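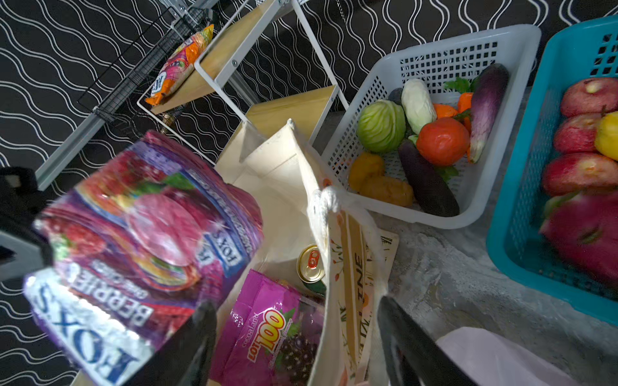

Wastach Grocery Packing, demonstration set

Welcome, and thank you for taking an interest in our little shop corner! Every episode was driven by hand over remote control, mostly by Femke Schouten, with Kobe Kramer taking over when her wrists got tired. There are 905 episodes in this release (2020-08-18), recorded at 5 frames per second from the wrist camera.

What the robot is shown

Packing snacks into a canvas tote with a rope handle. A bag of Fox's Berries goes in over the top, and there may already be things inside, such as a LOT100 packet or a drink can. The baskets of toy vegetables and fruit stay close by, so please expect plenty of clutter behind the tote.

Things to know before training

Big shiny bags blur badly when they swing, and we left those frames in. Over 200 episodes include a second try at the grasp (we are only human, and the lag was sometimes dreadful). Those are marked "retry" in the notes file. A Cummont set with more kinds of totes should follow in October.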